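June 8, 2019

The Tarkum council passed the new assembly ordinance last night, and I have now read the whole thing. It is 18 pages long. Most of it deals with street closures, portable toilets and who pays for traffic cones, and I have no quarrel with that. The part I do have a quarrel with is Section 3.

Section 3 says that anyone who applies for a permit to march or hold a rally has to hand over the names and home addresses of the organizers, along with "any affiliated groups." The police department keeps that list. The ordinance doesn't say for how long, or who else can see it. It also doesn't say what "affiliated" means. If I go to a tenants' meeting in the spring and help plan a march about bus fares in the fall, are the tenants affiliated with the march? I asked the clerk's office and was told it would be decided case by case.

I don't like case by case. It usually means that the people in charge get to decide after they have seen what you plan to say.

Supporters of the ordinance kept bringing up what happened on Ogilvie Street last summer. I was on Ogilvie Street last summer. The march against the Cadance plant expansion started late, it was hot, and a window got broken at the pharmacy. The police arrested 2 people. The charges against both of them were dropped in the fall. That part didn't come up at the meeting until a woman in the back row read it out during public comment, and then the chair told her that her time was up.

What did come up, again and again, was the phrase "outside elements." The Clonder paper used it in a headline the morning after the march and has used it ever since. I have yet to see anyone name an outside element. The people I walked with were from Tarkum and from the villages along the river, and a lot of them had relatives working at Cadance. You can think they were wrong about the expansion (I go back and forth on it myself) and still admit that they live here.

There is a habit in this county of treating a protest as a security problem first and as an opinion second. It was the same with the school closings. Parents stood outside the district office with signs for an afternoon and the next budget had a line in it for cameras on the parking lot. The schools closed anyway.

The ordinance takes effect in July. There is a short window for written objections, and they have to be on paper and signed, with your address, which I suppose is fitting. I'm sending mine. I am asking for two changes: a fixed date for destroying the lists, and the word "affiliated" taken out. If you live in Tarkum and want a copy of my letter to work from, write to me at the usual address and I'll send it.
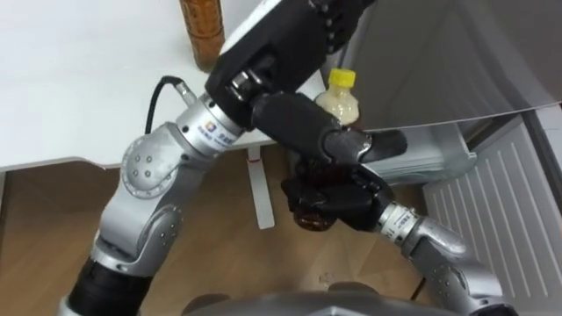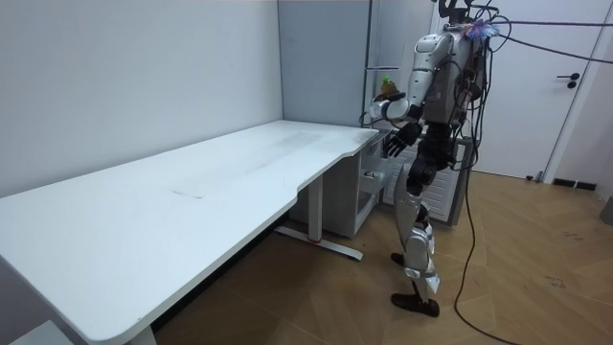
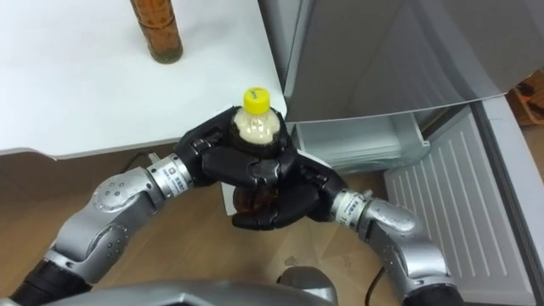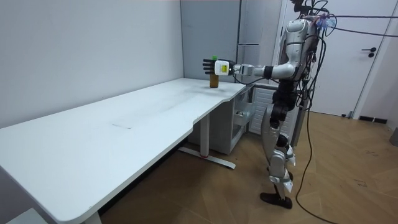 *Last picture: the robot's hand just above the bottle with the green cap.*

Comments are open again, but I'm slow to approve them.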